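Subject: Re: [records-liaisons] Paper intake at the counter and the March changeover
From: Danai Karagiannis, Records and Information Services
To: records-liaisons

Dear colleagues,
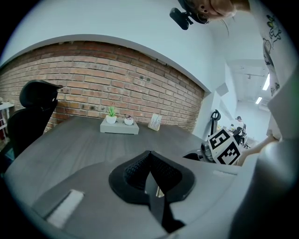
The changeover to the new retention schedule takes effect in March, and several departments have asked how paper received in person is to be handled from that point forward. The short answer is that all paper received at a public counter or staff desk will be treated as incoming correspondence until it has been classified, and it must be classified by the close of the same business day. Each receiving point will need one fixed place for unclassified paper and no second place. A small rectangular tray toward the back of the desk, near the wall, such as the light gray one in the photograph, is sufficient for most offices. Larger offices may use a lidded box, provided that it is emptied daily and carries the name of the department.

I am replying to the list because Gus Szabo's message of last week raised points that apply to nearly every department. His text is quoted in part, with my responses following each section.

Gus Szabo wrote:

> Our office still holds the Stougaard files from before the merger. By our shelf list that is 1,923 folders, most of them closed. The new schedule gives a retention period for "project files, closed" but does not say whether the period runs from the date the project closed or the date the folder was last opened. For about half of ours those dates are years apart, as people kept going back to them for warranty questions.

The period runs from the date the project closed. Consulting a closed folder does not reopen it. If new material was added to the folder after closing, and that material records a decision or a payment, the date of the latest such item governs. A photocopy request slip or a routing note does not count as new material and should be removed before transfer.

Where the closing date cannot be established from the folder, please use the date of the final invoice. Where there is no invoice, use the last day of the fiscal year in which the most recent dated item falls, and write "date estimated" on the transfer form. Staff should not spend more than a few minutes per folder on this question. Folders that remain unclear after that may be set aside and sent to us as a separate group.

> Second, the box labels. We were told to use Indel labels and then told to use the Pludero ones. We have already put Indel labels on 41 boxes. Do these have to be redone?

They do not. The Indel labels will be accepted at the records center for any box labeled before the changeover. Boxes labeled afterward should carry the Pludero label, which has a wider field for the series number. Please do not place one label over another. On the Indel labels, the series number should be written in full on the lower line, even where it runs past the printed field. I regret the conflicting instructions — the first notice went out before the supply contract was settled, and the correction reached only part of this list.

Departments with unused Indel labels may keep them for internal shelving.

> Third, and this is the one my staff keep asking about. When a member of the public hands us an original, a deed for instance, or a signed agreement, are we keeping the original or scanning it and giving it back? We have done both over the years depending on who was at the counter.

Originals are to be scanned and returned unless a statute or a written department rule requires that the original be kept. The scan becomes the record. It should be checked on screen, page by page, while the person is still present, and the original should be handed back only after that check has been made. If the scanner is out of service, issue a receipt, place the original in an envelope marked with the owner's name, and keep it in a locked drawer. An original awaiting return must not be left with the unclassified paper.

We are aware that some offices have kept originals in the past without a clear rule for doing so. These should be listed and reported to us, and we will advise on whether an attempt should be made to return them. Please do not mail any original back to its owner before you have heard from this office.

> Last point. Is Votik going to be available for indexing before we have to transfer, or do we send the boxes with a paper list?

Votik will be open to liaisons before the changeover, but with a limit of 3,000 entries per department during the first month. Mr. Szabo's office falls within that limit and may index at the folder level. Departments with larger holdings should index at the box level first and add folder entries later. A paper list is still required inside each box, placed at the front, with the folders in the same order as the list.

Two further matters, which were raised in separate messages and are best answered once.

Email printed for convenience is not a record and need not be transferred. If the printed copy carries handwritten notes that affected a decision, it should be scanned and filed with the related matter. The judgment belongs to the department, and this office will not review individual pages.

Drafts of policies and reports may be destroyed once the final version is approved, except where the draft was circulated outside the department for comment. In that case, keep the circulated draft together with the comments received. Internal drafts that happen to contain tracked changes do not need to be kept for that reason alone.

Each department should confirm its liaison and one alternate by reply to me directly, and not to the full list. If your liaison has changed in the past year, please include the name of the previous liaison so that access can be closed. Departments that have not confirmed an alternate will not be scheduled for pickup.

The transfer form has been revised in one respect only: box 3 now asks for the series number in place of the series title. Copies of the old form already completed will be accepted, but the number should be added in the margin and initialed.

Respectfully,

Danai Karagiannis
Records and Information Services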